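Search this site Go

Lost and Found Sale – Preview Gallery

The lost and found sale is held once a year in March, in the lower hall at Humphreys. Everything in it was handed in and left unclaimed for 60 days or longer. The catalog for this year runs to 1,494 entries, most of them small. The gallery below covers the odds and ends tables, where each item goes for a flat price and there is no bidding. Coats, umbrellas and bags are on their own pages.

Doors open at nine on Saturday. Bring cash in small bills. Mererid Bevan is at the front desk and can hold a purchase until closing if you give her a name.

Small items, mixed

Toys and personal items are sorted together at first and then split by table. Balls and blocks go to Table 4, grooming items to Table 6, soft goods to Table 7. If you are looking for something you lost, check the mixed lots before the tables, as the sorting is done quickly.

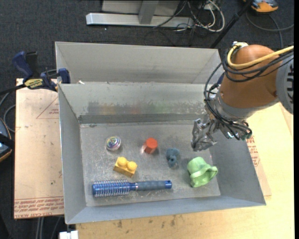
Table 4 is where most families start. Single blocks are sold loose, and a set is put together only when the pieces came in together. The yellow block with two studs is one of the singles. The glossy ball with the purple, blue and green streaks goes on the same table, along with the small dusty-blue toy. The blue round hairbrush will be on Table 6, and the light green item next to its handle goes with the soft goods.

Table 4 – Toys
Everything on this table is one price. Jigsaw puzzles are sold as found and the pieces have not been checked. Battery toys are marked with a sticker if they were tested.

Table 6 – Grooming
Brushes, combs, mirrors and hair clips. All brushes are washed before the sale. Used makeup is thrown out and never reaches the hall.

Table 7 – Soft goods
Hats, scarves and single gloves. Kinga Lakatos keeps a box of unmatched gloves under the table. Ask her if you have one at home and want to look for the other.

Table 9 – Not identified
Parts, lids, cylinders, knobs and anything else that could not be given a category. If you recognize something, tell the desk and the label will be changed.

Last year the small tables brought in 400 dollars and the whole sale 3,000. The money goes toward the Pornik Street reading room.

Comments (4)

Jawad Swati
Is the yellow block the large size or the regular one? My son's set is short a few.

Ynyr Powell
Bring one of his along and try it – they let you do that at the table.

Vsevolod Yurchenko
Lost a gray scarf on the Kalutness bus in the fall. Would that be on Table 7 or with the coats?

Kinga Lakatos
Table 7. I have several gray ones, so come early.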